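Bin cell, part four: cables, clamps and the rim problem

Posted in: Workshop, Robots

The bin picking cell at the Lamton workshop has reached the stage where it runs unattended for long enough to make a cup of tea. I said in the last part that I would write up the mechanical side before going any further with the software, so this post is mostly about where things are bolted, clamped or strapped. Detection gets its own post in March.

A recap for anyone joining at this point. The arm is a KUKA, bought second-hand by Trefor Lougher and shared between the two of us. The job is to take mixed objects out of one metal bin and put them in the one next to it, then reverse. Both bins sit on the bench, one behind the other, and every pick is logged. The target for this stage was 3,000 logged attempts without a person touching the hardware.

Fixing the bins came first. The first version had them standing loose on the table, and every contact with a wall shifted them by a few millimetres. After a dozen contacts the taught boundaries meant nothing. I considered drilling through the rims and decided against it, as I want to be able to swap bins. Bar clamps at the corners do the job. They need checking at the start of each session, and the handles have to point away from the arm's path. I learned the second point by driving the elbow into one.

The boards either side of the bins are cast acrylic with the protective film still on. They fill the gap between bin and table edge. I will peel them when the layout stops changing.

The cable run took longer than everything else put together. The gripper needs air and signal, and the arm has no spare internal routing that I could use, so the whole lot goes outside the wrist. Too tight and joint six pulls the connectors at the end of its travel. Too slack and the loop drops below the fingers and drags through the objects. The present arrangement has a service loop over the top of the wrist, held upstream only, so that it can roll with the joint.

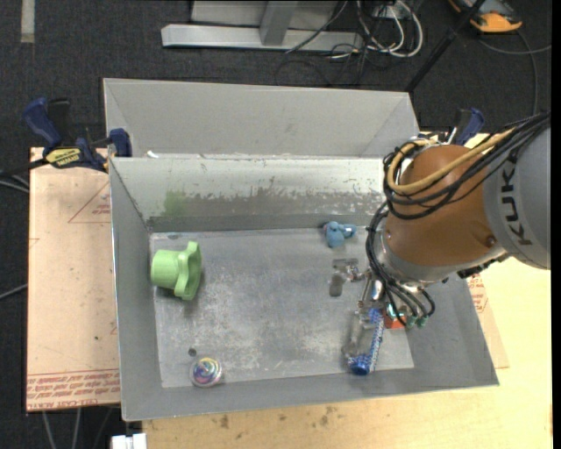
Going in for the clear one with the blue trim. The green cup can wait.

With this loop length I limit the last joint to less than its full range in software. The planner loses a few approach angles against the side walls. Rhiannon Lloyd suggested a rotary union, and she is right, but the one I priced cost more than the bins, the clamps and the table combined.

The rim problem is as follows. The walls slope, so an object resting against one sits at an angle, and a straight-down approach puts the outside finger into the metal before the inside finger is low enough. I tried three fixes. Tilting the wrist towards the centre of the bin works for tall objects and is poor for flat ones. Pushing the object inwards first works for anything that slides. Stopping on contact force and backing off 2 mm before closing works most often, and is now the default. The push is the fallback.

Clear objects remain the worst category. The depth camera sees through them to the bin bottom and returns a height that is wrong by the thickness of the object. In the last full log there were 49 failures on the clear items against 12 on everything else. I have stopped treating depth as reliable there and take the outline from the colour picture, with a fixed assumed height. It is crude. It has also halved the number of times the gripper closes on air.

Outstanding jobs:

Replace the tape on the air hose with a proper saddle clip.
Move the floor cables into trunking.
Write a check for wall contact that does not trip on the arm's own acceleration.
Return Trefor's torque wrench.

Next session is Thursday evening, when I intend to do the clip and the trunking and leave the code alone.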